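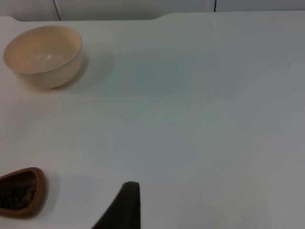

Cream bowl on a white table – keep it there or not?

Clavdale home forum > Kitchen and Dining > Tables

womside56
Posted Thursday, 8:14 PM
Table is off-white, close to a very light grey, matte top. The bowl is plain cream and glossy, no pattern. I've had it sitting toward one corner since April and I can't decide. My sister says cream next to white looks dirty. I'd like to leave something out all the time so the table doesn't collect mail. Budget is $200 if I end up replacing it, but I'd prefer not to spend it.

gratedrind
Posted Thursday, 8:31 PM
Keep it. The white wall panels behind are cold and the bowl is one of the warm things there. Put lemons in it.

Cukgate_31
Posted Thursday, 8:40 PM
Disagree. Cream on cool white never works for me. I had the same thing in my last apartment and by evening the bowl looked yellow. I'd go dark blue or plain wood.

womside56
Posted Thursday, 8:52 PM
Lemons would get eaten by the fruit flies first. What bulbs did you have?

Cukgate_31
Posted Thursday, 9:05 PM
Warm ones, the cheap kind. Could have been part of it.

gratedrind
Posted Thursday, 9:07 PM
That was all of it. Change the bulb before you change the bowl.

plainoak
Posted Thursday, 9:26 PM
I'd worry more about the tabletop. Matte white marks easily. Ours has a grey ring where a stoneware bowl got dragged back and forth – melamine sponge took off most of it and left a shiny patch, so don't use one. Felt dots under the bowl, and lift it.

womside56
Posted Thursday, 9:33 PM
Good to know, I was about to buy those sponges. Is dish soap OK?

plainoak
Posted Thursday, 9:41 PM
A drop in warm water, soft cloth. Dry it after.

Sauerland
Posted Friday, 7:02 AM
Middle of the table, not the corner. A bowl in the corner looks like someone forgot to put it away.

gratedrind
Posted Friday, 7:48 AM
In the middle you have to move it every time you eat. Corner is fine.

womside56
Posted Friday, 6:20 PM
Leaving it in the corner for now. Felt dots are on. I'll try a cooler bulb this weekend and see.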